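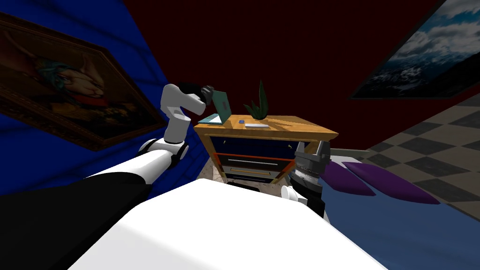
Figure 4.1. Bedroom model with a nightstand against a dark maroon back wall, laptop open on top.

Unit 4: Surface Color and Reflected Light in Small Rooms
Interior Lighting, course handout
Instructor: Miroslava Hrubý. Lab sections: Shabani Ogola.

4.1 Scope

This unit covers how wall, ceiling and floor finishes change the light level in a room of domestic size. Unit 3 dealt with direct light only, meaning light that travels from the lamp to the task without touching anything else. In a small room the direct part is often less than half the story. You will need the inverse square law and the cosine law from Unit 3, and both are used below without being derived again.

4.2 Reflectance

The reflectance of a surface, written r, is the fraction of arriving light that leaves it again. It runs from 0 to 1. The remainder is absorbed, apart from any that passes through, and for painted plaster that share is taken as zero. Working values for this course:

White ceiling paint, matte: 0.80
Cream or pale gray wall paint: 0.65
Medium wood floor: 0.30
Dark red or maroon wall paint: 0.10
Black fabric: 0.04

Use these in all problems unless the problem gives its own. Manufacturers' cards usually list a figure called LRV, which is the same quantity on a scale of 0 to 100. An LRV of 65 is entered as 0.65.

Reflectance depends on the spectrum of the lamp. A deep red wall returns a larger share of the light from a warm lamp than from a cool one, and a single value of r hides this. For whole-room estimates the error is acceptable. For color work it is not, and Unit 7 returns to the point.

4.3 Average reflectance

For a closed room, weight each surface by its area:

R = (A1 r1 + A2 r2 + ... ) / (A1 + A2 + ... )

Windows count as surfaces. After dark, an uncovered pane is entered at 0.10. A closed curtain is entered at the value of its fabric.

Doors and large furniture may be left out of a first estimate. A wardrobe that covers most of a wall should replace that part of the wall in the sum.

4.4 Interreflected light

Suppose the lamp emits F lumens. All of this reaches some surface on the first pass. A fraction R leaves again, a fraction R squared leaves after the second pass, and so on. The reflected contributions form a geometric series with the sum

F R / (1 – R)

Dividing by total surface area A gives the average reflected illuminance:

E = F R / (A (1 – R))

The result is in lux if A is in square meters. The formula assumes matte surfaces and an even spread of light. It fails in long corridors and in rooms with one very dark end.

4.5 Worked example

The Gurnley bedroom has a total surface area of 70 square meters, made up as follows: ceiling 15, floor 15, walls 40. One lamp supplies 700 lumens.

Case A, pale walls throughout.
Ceiling: 15 x 0.80 = 12.0
Floor: 15 x 0.30 = 4.5
Walls: 40 x 0.65 = 26.0
R = 42.5 / 70 = 0.607
E = 700 x 0.607 / (70 x 0.393) = 15.4 lux

Case B, maroon walls throughout.
Ceiling and floor as before: 16.5
Walls: 40 x 0.10 = 4.0
R = 20.5 / 70 = 0.293
E = 700 x 0.293 / (70 x 0.707) = 4.1 lux

The lamp and the room dimensions are unchanged, and the reflected component falls by a factor of 3.7. Note that R itself fell only by a factor of 2.1. The rest comes from the denominator, which students tend to drop when working quickly.

4.6 Luminance contrast near a screen

A self-luminous screen seen against a dark wall gives a high ratio between the task and its surroundings. For a matte wall, luminance is

L = E r / 3.14

Take a wall receiving 30 lux. At r = 0.65 its luminance is 6.2 candelas per square meter. At r = 0.10 it is 0.96. Against a screen set to 120, the ratios are 19 to 1 and 125 to 1. A small lamp aimed at the wall behind the screen lowers the ratio, but a dark finish needs far more light for the same effect – 6.5 times as much in this pair.

4.7 Problems

1. Repeat Case B with one wall of 10 square meters in maroon and the rest in pale gray. Report R and E to two significant figures.

2. Find the lumens needed in Case B to match the reflected illuminance of Case A. Comment on the direct component at that output.

3. The Owino room has a floor area of 17 square meters and a ceiling height of 2.4 meters. Assume a square plan. Compute A, then R for pale walls, a white ceiling and a wood floor.

4. Derive the series sum in 4.4 and state what happens as R approaches 1.

Written solutions are due Thu 10 October at the start of lab. Show units on every line.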